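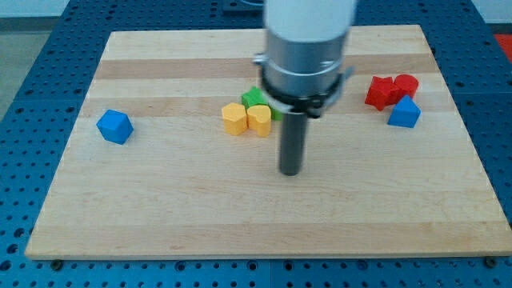

How do I stop my guitar strings going dull between gigs?
Wipe them down every time you put the guitar away, and keep the case shut. I use an old cotton T-shirt cut into squares and pinch each string in the cloth, top and underside, all the way from the bridge to the nut. The underside is where the grime lives!

I play slide in a little blues outfit that does the Momdale festival every March, outdoors, usually in shocking humidity, so I've killed a lot of strings over the years. Wash your hands before you play (sunscreen is murder on them), and loosen nothing overnight unless you're flying.

For the fretboard, I go over it with a barely damp cloth, then a dry one. A tiny dab of fretboard oil 2 times a year is plenty on rosewood. Skip it if your board is lacquered maple.

Glass slides can go in warm soapy water with the dinner glasses, but not in the dishwasher. My friend Zinhle Khumalo keeps hers in a football sock and has had the same one for 10 years, while I've dropped three on the kitchen tiles.

Leads: coil them over-under, never around your elbow, and hold them with a strip of velcro. Mine hang on a coat hook in the laundry, longest at the back.

Crackly volume knob? Turn it back and forth a couple of dozen times with the amp off before you go buying contact cleaner. Fixed my old one the night before we played Plonham.

Next up I'll do harmonicas, which are a whole other kind of disgusting.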